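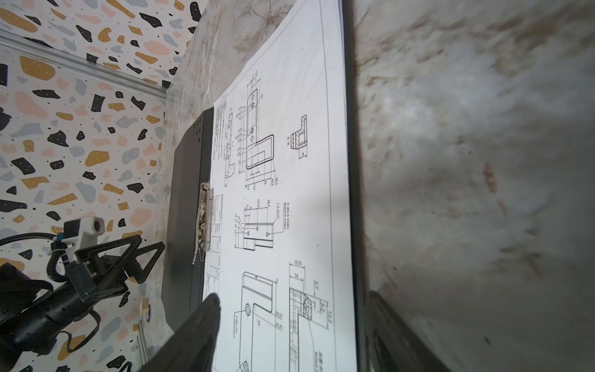

Zindel opens paper-sorting service for workshops, clubs and small offices

DURNNESS, August – Stationery and printing firm Zindel has started a service for small businesses and groups that have let their printed paper pile up. Customers can bring in drawings, reports, job sheets and other loose pages and have them checked, put in order and returned on clipboards or in folders. The service is called Seton and runs from the firm's shop in Durnness.

Zindel has sold paper, folders and clipboards in the town for many years, and its print counter handles everything from part drawings to course notes. Staff at the counter said a large share of their reprint work was for pages the customer already had and could not find.

"We would print the same drawing for the same workshop twice in a month," said Xiuying Song, manager of the Durnness shop. "They had the first copy. It was under something else on the bench, and it was quicker for them to ring us. We were happy to take the work, but it is a poor way to spend money on printing."

Zindel ran a trial of the service in the spring. Over that period 157 bundles of paper were brought in by 149 customers, with a few customers coming back a second time. Engineering workshops made up the biggest group, followed by sports clubs, tutors and letting offices.

How the service works

Customers hand over their paper at the print counter in a box or bag. Pages do not need to be flattened, and staples and paper clips can be left in.

Staff lay the sheets out on a flat surface, a bundle at a time. All pages are turned the same way up. Anything with a title block, a page number or a heading is put with its own kind first. Sheets without any of these are read as far as is needed to place them. A page that cannot be matched goes into a separate clear wallet marked "unplaced", and the customer is asked about it on collection.

No page is thrown away by Zindel. Where there are duplicates, the cleaner copy goes into the set and the other is put at the back with a slip of coloured paper in front of it. The customer then decides what to do with it.

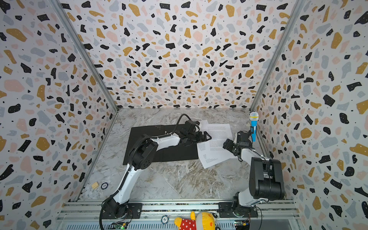 Loose printed sheets fanned out across the side of a flat black mat.

A bundle of up to 30 sheets is sorted while the customer waits, if the counter is quiet. Larger bundles are ready the next working day. Very large jobs, such as the contents of a filing cabinet, are priced after a visit.

The finished sets are returned in one of two ways. Pages that are in daily use go on a clipboard with a spring clip, in the order the customer asks for. Pages that are only looked up now and then go into a card folder with a contents sheet at the front. Customers may supply their own clipboards and folders, and there is no charge for putting paper on to them.

Drawings kept as a set

Workshop drawings are handled slightly differently from ordinary text. Many small workshops print drawings of several parts on one sheet, with plan views, side views and sections close together. If a sheet of this kind goes missing, more than one job is held up.

For this reason Seton keeps drawings as a set under one clip, with the sheet needed first on top and the rest behind it. Staff do not fold drawings, and they do not punch holes in them unless asked. They also check that the title block and any notes at the edge of the sheet can be read once the clip is closed, and will move the sheet under the clip if they cannot.

Guoqing Lü, who looks after the sorting work at Zindel, said most customers had strong views on which way round a drawing should sit.

"Some people want it upright and some want it sideways, because of how the clipboard lies next to the machine," he said. "We ask before we clip anything. It takes a moment and it saves them taking it all apart again when they get back."

He said the checking of dimensions and revisions remained a matter for the customer. "If two copies of a drawing have different numbers on them, we will put them side by side and point it out. We won't say which one is right. We have no way of knowing."

Long printed documents

The second main use of the service is for printed text, particularly reports and essays that have come off a printer without page numbers. These are sorted by reading the last line of one page against the first line of the next.

During the trial this was the slowest part of the work. Song said documents about business and sport had been the most common, as local clubs and students both use the shop for printing.

"A page will finish halfway through a sentence, and you have to find the page that starts with the other half," she said. "When every page talks about markets or training or social benefits, there can be four or five that look as if they might fit. So you read them all. I have learned more about sports management this year than I ever meant to." 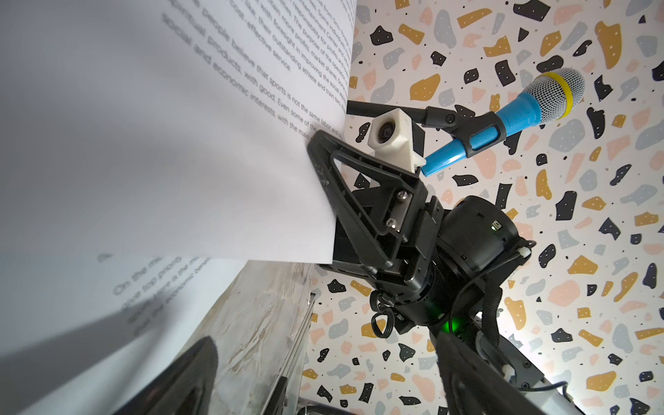 Curled page from a printed text on sport and profits, with one corner folded over.

Creased corners are opened out by hand. Badly curled sheets are placed under a board overnight before they are put with the others. Zindel does not iron paper or use damp to flatten it.

Staff will add page numbers in pencil to any document that has none, at the bottom right of each sheet. Customers who would like no marks made on their paper should say so when they hand it in.

Private papers

Customers are asked not to bring in medical records, bank statements or identity documents. All other papers are kept in a locked cupboard when they are not being sorted and are given back only on showing the collection slip. Zindel makes no copies of customers' papers as part of the service.

Binding

Customers who want a finished document bound can have it sent on to Mladenović, a bindery that already takes in work from the Durnness shop. Binding is charged separately, and the price is confirmed before the document leaves the premises. Mladenović offers soft covers, hard covers and a stitched spine for thicker documents.

Opening and booking

Seton is available whenever the print counter is open. No booking is needed for small bundles, although customers with more than one box are asked to telephone first so that bench space can be kept clear. Mornings before 11am are usually the best time for those who wish to wait.

A price list is on display at the counter. Customers who took part in the spring trial can use the service once more at the trial price, on showing their old collection slip.

Zindel plans to offer short sessions later in the year for offices that would like to learn the method and do the sorting themselves. Places will be offered first to trial customers. Anyone else who is interested can leave their details at the counter.

Press contact: Xiuying Song, Zindel, Durnness. Interviews and visits to the print counter can be arranged by request.

Ends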